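Home Diary Garden Sewing About

21st November

What a good day! I've finally made a proper start on the soft toys, which have been heaped in the back bedroom ever since we moved to Clesordale, and I can't think why I put it off so long. Everything came out on to the big wooden table, the shaggy yellowy-brown one included (still my favourite, I don't care how scruffy he gets), and I had the radio on and a pot of tea going.

The plan is simple enough. Whatever we're keeping goes up on the Viklund shelf, and the rest goes to the toy stall at Sturville in December. I wanted something sturdy to sort into and I'm so pleased with the fruit box — the red one with the yellow Japanese writing and the green melon (or squash?) on the front. It has handle holes at both ends and it's lovely and open, so you can see what you've got.

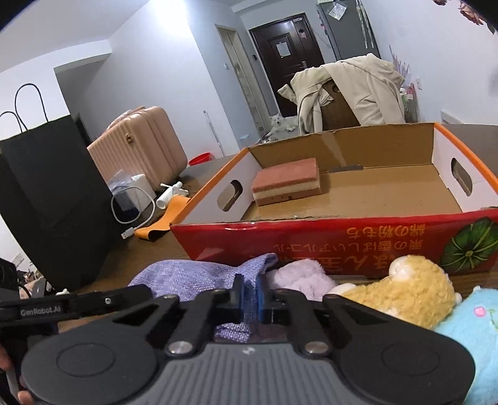
I've kept the lavender cloth out as well. I do love that weave, and the colour is gorgeous next to the pale pink and the spotty blue. I might line the box with it for the stall, or I might be greedy and keep it for the chair by the window — I'll sleep on it.

Tomorrow it's the Hudside bags, 2 of them, both stuffed to the top and tied with string. I haven't looked inside since the spring and I'm quite excited! Must remember to buy more labels, and a new needle for the bear's ear.

We use cookies to remember your settings. Accept Read more

Contact | Back to top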